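Workshop Tips: Recording Demos at the Talville Bench

1. Pick the bag before you pick the task
Paper bags with loop handles slump differently every time, and the model needs to see that. We keep a stack and retire each one after 3 sessions, or when it starts to look like lunch.

2. Put something soft in the mix
Plush toys forgive a clumsy grip. Blocks do not, and will let the whole room know. When loading or unloading, bring one gripper in by the handle and the other to the toy, and go slower than your pride would like. 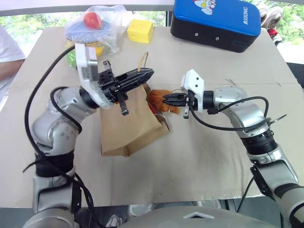 3. Leave the clutter
A tidy table teaches tidy tables. Shift the other toys between takes - a hand's width is plenty.

4. Keep the fumbles
Drop it, pick it up, carry on. Of our first 200 takes in May, 100 were spotless and taught the arms nothing about recovering. Tag fumbles "retry" in Multeletti before you go home, as you will not remember them tomorrow.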